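Brekham Adult Learning Center
Second Progress Report to the Cuadros Fund
Evening Skills Program, Prurkville and Brekham sites
Submitted March 14, 2025

Prepared by Carleen Quinlan, Program Manager
Reviewed by Tudor Ciobanu, Director of Adult Education

Overview

The Evening Skills Program offers free instruction in reading, workplace math, and basic computer use to adults who left school early or who are returning to work after a long absence. Support from the Cuadros Fund pays for teaching hours, child care during class, and printed course materials at both sites. The present report covers the second reporting period and follows the headings set out in the grant agreement.

Teaching at both sites has continued without interruption, apart from one week in which the Prurkville building was closed for repair of the heating system. The missed classes were added to the end of the term. The program delivered 2,969 learner hours during the period, counted from signed attendance sheets. Hours spent in intake interviews and in tutoring by appointment are excluded from that figure, as the Fund requested after the first report.

Enrollment and attendance

Demand has remained strongest for the reading classes. Prurkville opened a second beginning group after the waiting list grew longer than could be cleared by normal turnover. Brekham has not needed an additional group, but its existing class now draws learners from Pretusholm who previously had no evening class within reach by bus.

Attendance in workplace math was uneven. Several learners work rotating shifts at the food packing plant and were able to attend only every other week. Theresia Gruber, who teaches the course, rewrote the units so that each evening can be followed on its own, and she now repeats the core lesson on a second evening. Learners on rotating shifts have used the repeated lesson regularly. The change adds two teaching hours a week and has been absorbed within the approved staffing line for the current term. It cannot be carried in the same way next year, and the matter is taken up again under Budget.

Staffing

Vinzenz Grabner joined the program as reading instructor at Prurkville, filling the position that was vacant at the time of the first report. He completed the orientation course and observed six classes before taking over his own group. The child care position at Brekham is filled by two part-time aides, both of whom hold current first aid certificates.

The recruitment of a substitute instructor has not been completed. The position was advertised twice. One offer was made and declined on account of travel distance. In the meantime, absences are covered by Ms. Gruber and Ms. Quinlan. The arrangement has worked for single evenings but would be difficult to sustain through a longer illness.

Course materials

The reading packets approved in the first period are now in use at both sites. Instructors asked for larger type and shorter passages in the first three units, and both changes were made before the second printing. The old packets have been kept for home practice.

The new unit "Reading About Work" was tested in the Prurkville group. It consists of short texts on job listings, pay stubs, safety notices, and changes in the workplace, each followed by vocabulary practice and a discussion. Learners responded well to the texts on pay stubs and asked for more material on overtime and deductions. The safety notices proved too easy for most of the group and will be moved to the beginning level. Discussion was liveliest in the final section, where a one-page text on factory work is printed with a list of new words. 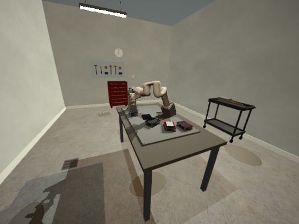 A robot arm over a table with a mat and trays.

Following the test, the word lists will be shortened and moved ahead of each text, where learners said they would prefer to find them. The revised unit is to be introduced at Brekham in May.

Learner progress

Progress is measured by the standard reading assessment given at intake and again at the end of each term. End-of-term results for the current groups are not yet available and will be sent to the Fund as a supplement. Instructors' notes point to steady gains in the beginning groups and slower progress in the intermediate group at Brekham, where learners' starting levels differ widely — a difficulty already noted in the first report.

Budget

Spending is in line with the approved budget in all categories except printing, which is over its planned level because of the second run of reading packets. The difference has been met from savings in the vacant substitute position. A line-by-line statement has been prepared by Engelbert Haslinger of the finance office and is attached.

The Center requests the Fund's approval to carry the remaining substitute salary into the next period. It also asks to discuss permanent funding for the repeated math lesson before the renewal application is drafted.

Plans for the next period

The Center will readvertise the substitute position with a travel allowance, complete the revision of "Reading About Work," and review the placement of intermediate learners at Brekham. Intake interviews for the fall term will be held at both sites, with one additional evening in Pretusholm if a suitable room can be secured. Questions on any part of this report may be directed to Ms. Quinlan at the Brekham office.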